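Die Hausordnung für Greifer

In der Halle von Plurnon, wo im Oktober schon am Nachmittag das Licht anging, galt seit jeher die Hausordnung, und die neue Prüferin las sie am ersten Tag zweimal, wie sie auch Gebrauchsanweisungen und Kochrezepte zweimal las. Regel 2 gefiel ihr am besten: »Man fasst nichts an, was man nicht vorher in Ruhe betrachtet hat.« Sie stellte ihre Teetasse ab und schlug die Bilder zu Versuch 3513 auf.

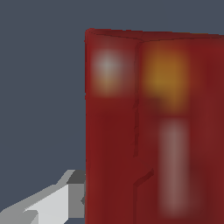
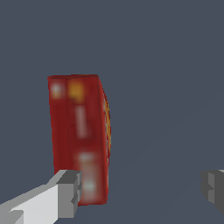
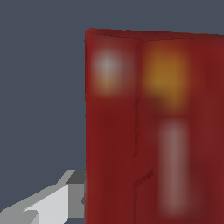
Versuch 3513, Simulation: der rote Karton und der graue Greifer.

»Zu nah«, murmelte sie bei den Bildern, auf denen das Rot fast die ganze rechte Seite füllte, und dann, beim mittleren, schon freundlicher: »Ach, da steht er ja.« Der linke Finger lag am Karton, der rechte hielt weit Abstand, beinahe wie ein Gast, der noch nicht weiß, ob er die Hand geben soll.

Ihr Kollege aus Chiba, der seit Jahren am Standard Loltelier mitschrieb und für jede Lebenslage einen Absatz kannte, beugte sich über ihre Schulter. Ein Finger allein sei noch kein Griff, sagte er, so stehe es im Entwurf, und erst wenn beide anlägen, dürfe man überhaupt von Kraft reden, und auch dann nur bis zu 40 Prozent. In Jinderden, fügte er hinzu, habe man einmal 50 erlaubt, und darüber spreche man dort heute noch ungern.

Sie lachte und nahm den Stift. Mit »gescheitert« wollte sie die Sache nicht abtun, das kam ihr voreilig vor – und ein wenig unhöflich gegen den Karton. Also schrieb sie in das Feld für Bemerkungen: »Berührung einseitig. Freigabe der Kraft nicht erteilt. Bitte Abstand rechts prüfen.« Dann setzte sie ihr Kürzel darunter, holte den Tee, der inzwischen kalt war, und rief den nächsten Versuch auf.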